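**18 Aug 2020**
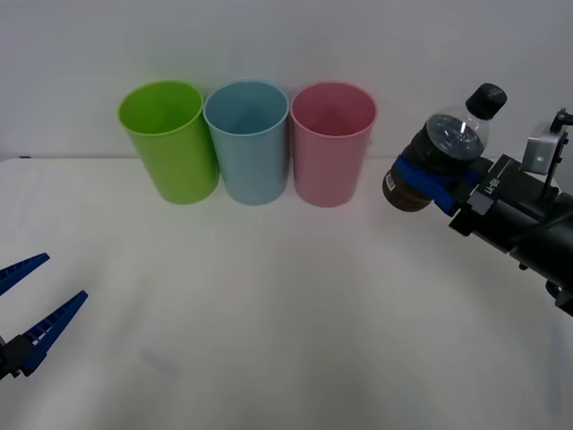

*Plastic cups along the back of the table, the lime-green one on the left.*

RED UNDERWING!!! I am putting that first so that when I flick back through this book in January I land on it straight away. A red underwing, in our garden, on the wall next to the drainpipe and not even in the trap. I walked past it twice in my slippers.

Right, from the beginning. Last night was the best sort of moth night, warm and cloudy with no wind to speak of and that thick feeling in the air as if it might thunder and then can't be bothered. I had the trap out by the buddleia before dark. I was going to put it by the hedge again, but Wenjie Tian's last message was very firm on the subject of the hedge (too much of the light gets lost in it) and she has been right about everything else so far, so buddleia it was. Bulb on, sheet underneath, egg boxes in, and then I stood there like a lemon for half an hour watching nothing much happen. A few tiny brown things. A caddisfly. Then a big yellow underwing came in like a thrown shoe and knocked itself silly on the rain guard, and after that they just kept coming.

I told myself bed at eleven. It was nearly half past twelve. There was a brimstone on the sheet so yellow it looked like a bit of sweet wrapper, and next to it a canary-shouldered thorn, which I had been wanting all month. It is the most ridiculous and lovely animal. It has a great fluffy lemon collar and it holds its wings half up like somebody about to take a coat off. I lay on the grass on my stomach to look at it properly and got the front of my jumper soaked and did not care.

Alarm at ten to five. You have to beat the robin. I lost the lot off the outside of the trap to him in July and I'm still cross. Grey light, everything dripping, a blackbird going off somewhere over towards the Undorstead road. I put the kettle on, left it, forgot it, and went out with the notebook.

Final count 130 moths, which is our best of the year by a long way. A good 80 of those were large yellow underwings, and I know people get sick of them, thundering round the trap and upsetting everybody else, but I can't seem to. When they flash that orange you forgive them. The rest, as best I can read my own writing:

- square-spot rustic, lots
- flame shoulder
- setaceous hebrew character, quite a few
- brimstone
- canary-shouldered thorn
- dingy footman (such an unkind name for a perfectly nice moth)
- common wainscot
- dun-bar
- old lady, in the porch, sulking
- something small, grey and worn that I've written down as "Greg?" and I think I meant grey

And then the red underwing. I'd finished. I was shaking the last egg box out under the ferns and went round to turn the outside plug off, and there on the brickwork was a flake of bark. I thought, that's odd, bark, and then the bark had legs. It is ENORMOUS. All soft greys and browns with a zigzag across, and perfectly, perfectly still. I knew what I hoped it was but you can't tell until they show you. I leaned in so close that I breathed on it, and it hitched its forewings forward and there was the red. Proper red, pillar box red, with black bands. It held that for as long as it took me to say something I won't write down, and then it was over the roof and away towards the poplars.

No photo. I don't even mind that much. I've drawn it on the back page and the drawing is terrible, the wings look like a pair of trousers, but the red pencil is about the right red.

Rang Ximeng Luo at seven, far too early, and he answered on the second ring and said "What is it, what have you got?" He's had red underwing at his place in Zolisholm only once in all the time he's been doing this, and he was so pleased for me. He made me describe it twice. He says the caterpillars feed on poplar and willow, and that I should have a look at the trunks over the lane in daylight, because they rest up there and on fence posts and on the sides of houses, and you walk by them all day long. I'm going to be staring at walls for the rest of the month.

He also told me about treacling, or sugaring, whichever it's called. You boil up black treacle and brown sugar with some old beer, add a slosh of rum at the end if you're feeling grand, and paint it on tree trunks at dusk. Red underwings love it, and so do old ladies (the moths). I want to do it TOMORROW. We've got treacle from the parkin. No beer, but I can get a bottle when I go in to Xie for the new bulb holder, as the old one has started buzzing. Must ask whether they still have the brown fittings or just the white.

Went back to bed at eight and did not sleep at all, just lay there being happy. Got up again and did toast.

Later. Rained from eleven until gone three, so no trunks. Used the time to bring the list up to date, which I have been putting off and putting off. It's hard to believe I only started in April. I remember that first night so well, freezing cold, one bucket and the borrowed light, and in the morning a single early grey and a hebrew character sitting on the same bit of egg box. I'd have sworn up to then that moths were brown and ate jumpers. I spent an hour with the book trying to turn the early grey into something rarer.

Well, the garden list now stands at 200. I went through it with a ruler to be sure, and then went through it again. The red underwing is number 200! I couldn't have arranged it better. I had assumed it would be another pug, with me squinting at it in a pot and never quite sure. There are 9 on there with a pencil question mark, mostly pugs and minors, and Wenjie says to leave the question marks in and not fret. She says she has question marks from years ago and is quite fond of them by now. I've typed the whole thing up and sent it to her, and she's going to look over the micros for me, bless her, as I'm hopeless with anything shorter than a fingernail.

Things I need to get better at:

Writing the time down. I never do.

Rustics. All of them.

Not shouting.

Had a quick walk over the lane once it cleared up. The poplars are much bigger close to than I'd thought, with that lovely cracked bark, and of course I found no moths on them whatsoever. I did find a hornet, which looked at me. Also a fine big patch of soapwort going over by the gate, where I've never noticed it, and I'm wondering if it might be worth an hour with a torch. Came back along the wall of the old Potimora works, going slowly with my nose practically on the bricks. A man with a spaniel said good evening in quite a careful voice. One willow beauty, very flat and neat, halfway up by the second window. So it does work!

Tea was the rest of the bean thing. Rang Ximeng again about quantities for the treacle, and he thinks half a tin is plenty to start with and to stand over it when it boils, as it climbs up the pan. He uses an old paintbrush and does the same trees every time so the moths get to know them. I said I'd try the apple and the two fence posts by the compost. He's a bit doubtful about fence posts.

Trap is not going out tonight. It's clear now and already chilly, and they ought to have a night off from me. But I've left the porch light on, and I've just been out in my socks to check the drainpipe. Two spiders and a very small brown moth I can't name. Common rustic, maybe. I'll look again in the morning.

Buy: bulb holder, beer, egg boxes if the farm has any, red pencil.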